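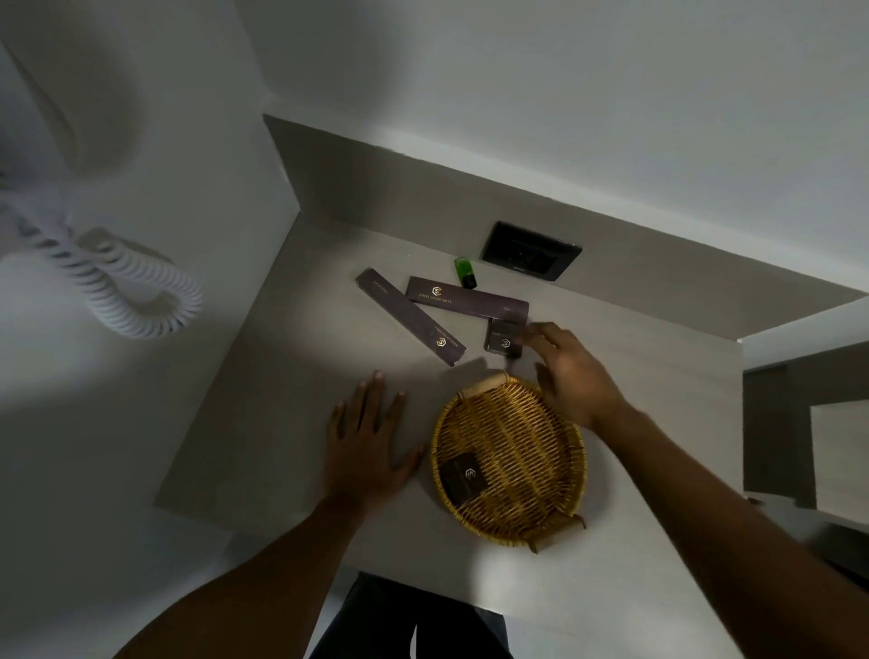
Etton Round Amenity Basket, small – review

Posted October 20, 2019 by Na-rae Ryu

Rating: 3 out of 5

I have never understood why a hotel toothbrush needs a basket. The Etton people think it does, and their catalog page promises that a bit of wicker will "lift the whole vanity." I bought 13 of them for the guest rooms I look after, at $5 each, so I had reason to find out.

The basket is a shallow thing in golden-brown weave with a thicker rolled rim and two short handles. The handles are what sold it to Kylie Tomoana, who orders with me. I was less convinced. A basket this size doesn't need carrying by the handles, and they get in the way when you are trying to drop a box in from the side. You learn to come in from straight above.

Now the fit, which the catalog page skips entirely. The small boxes are fine. They go in flat or on edge, and you can shuffle them until the logos face the same way, if that matters to you (it matters to whoever inspects our rooms). The long slim boxes are another story. They do not lie down inside. You can rest one across the top, where it looks deliberate enough until a guest picks the basket up, or you can leave it on the counter and wonder what you bought a basket for.

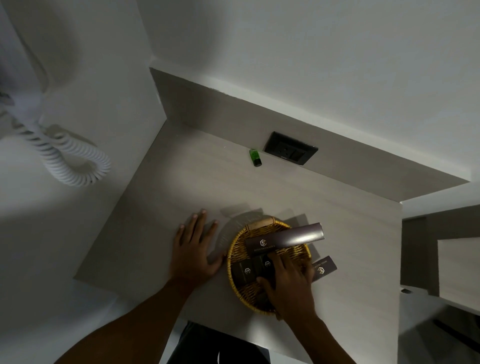 Small boxes inside, long box across the top.

I tried the long box both ways in 2 rooms for most of February. Across the top won, mainly for looks. Dark boxes on golden wicker do show up nicely on a gray counter, I will give Etton that much. But it slides. Dust the counter, bump the rim, and the box is off again.

Bottles I wouldn't bother with. A miniature one tips on the woven bottom unless it has boxes packed around it, and it stands perfectly well on the counter by itself.

Cleaning is the usual wicker complaint. Talcum gets into the crisscross and stays there. A dry paintbrush gets most of it out – a damp cloth just pushes it further in. One of mine had a loose strand at the rim when I unpacked it, and I trimmed it with nail scissors. Etton answered my email about it after almost two weeks and offered a discount on my next order, which was not what I had asked for.

For comparison, the Wihongi tray costs more and is plainer. It takes a long box lying flat with room to spare, and it wipes clean. Kylie says it looks like something from a dentist's office. She isn't wrong, but I would still choose it for the next floor.

Good: weave looks decent, right size for small boxes, cheap
Bad: long boxes don't fit, handles mostly for show, traps powder

Would I buy it again? For soap and a sewing kit, maybe. Measure your longest box first.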